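Subject: Re: [bamov-dev] Enemy pool stalls when a wave goes past 2,000
Date: 13 Aug 2023
From: Jawad Janjua

On the stall at the start of wave six:

> I rebuilt from the current branch and the game still freezes for
> a moment when the big wave comes in. The pool size in the config
> is 4,000, so it should not have to grow. Frame time is fine once
> everything is on screen. Is the spawner allocating something it
> shouldn't? I'm on the Kitix renderer, if that makes a difference.

The renderer is not involved. I get the same stall with Kitix and with the old one. The spawner is not allocating enemies either. It takes them from the pool as intended, and the pool never grows.

What does grow is the collision grid. Each cell keeps its own list of enemy handles, and those lists start out empty. When a wave spawns along one edge of the map, a few cells receive most of the handles in a single tick, and each of their lists gets resized several times in a row. Below 500 enemies I can't measure it. At 2,000 it costs roughly two frames, and past that it gets worse quickly.

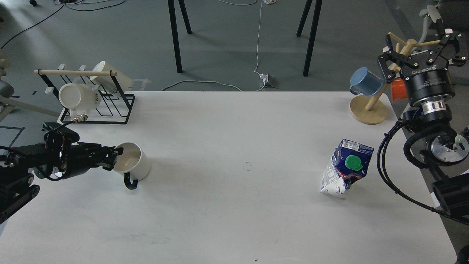 I tried two fixes. The first was to reserve space in every cell at load time. It works, but most cells on the Tanoli map are never used and the memory is wasted. The second was to drop the per-cell lists and keep one flat array of handles, sorted by cell index at the start of each tick. The sort is cheap with that few distinct keys. The stall is gone and the collision pass is slightly faster in the quiet parts of the level.

The patch uses the second version. Two things changed with it:

Handles within a cell now come out in pool order. Before, it was spawn order. The chain lightning code relied on this without saying so, and its targets will look different in recorded replays.

Removing an enemy in the middle of a tick no longer updates the grid. The handle is marked dead and skipped until the next sort. If you call the grid from your own scripts, check the dead flag first.

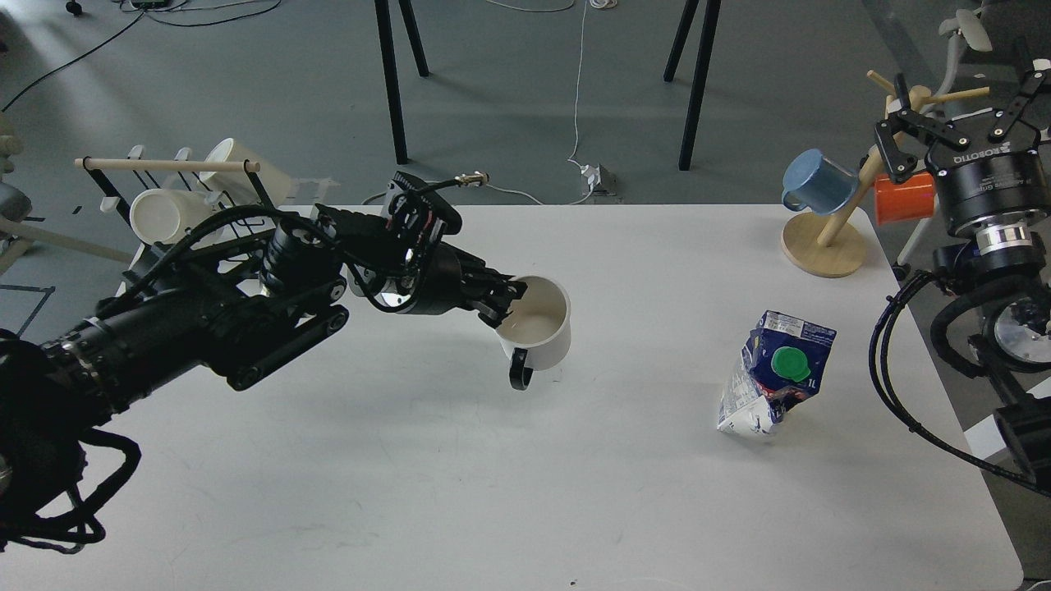

Replays saved since June will play back but may drift after the first lightning hit. I have not touched the replay version number. I would like to bump it together with the Pronum input changes — one break is easier to deal with than two.

The patch is on the grid-flat branch. Please run it on the Tanoli map with the debug overlay off, as the overlay does its own allocation and will hide the result.

Jawad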